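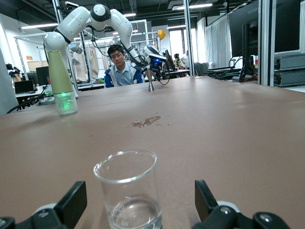
*The brown table, June. Beaker, jigger, the green light, and a little puddle.*

Back from the lab at Sernport and still wide awake, so I'm writing this down before it all runs together. What a good day! Pouring, pouring, and more pouring. I had no idea I could care this much about getting water into a glass.

I've completely fallen for the beaker. It's the plain clear kind with the thick rim and the white numbers down low, and I like how it picks up the brown of the table so it looks like weak tea even with only a bit of water at the bottom. Sulastri Govindasamy likes the jigger better (the shiny hourglass one) and we argued about it all through lunch, very happily. Her case is that a jigger has a small end and a big end and you can't get lost. Mine is that a beaker has numbers on it! We did agree that you have to get your eyes right down level with the water, which means a lot of crouching, and my knees are telling me about it tonight.

My target for the afternoon was 45 ml and I kept landing on either side of it. Then one came out dead on and I made a noise you could probably hear in Gravow. Miłosz Bednarek wrote it in the notebook with a star. There are 23 pours in there now under my name and just the one star, but still, a star.

The puddle in the middle of the table I left long enough to admire. Water sits up so nicely on that glossy top, fat and bright under the lights, with the tiny drops off to one side. Then paper towels. So many paper towels. Must bring the blue cloths from home, the ones from Garba, they soak up twice as much.

Oh, and the pale green cone on its glass cup, with that bright green glow coming up from below! I'd happily have it on my nightstand.

Tomorrow: try 20 ml, then 80. Ask Miłosz for a taller stool. Eat a real breakfast.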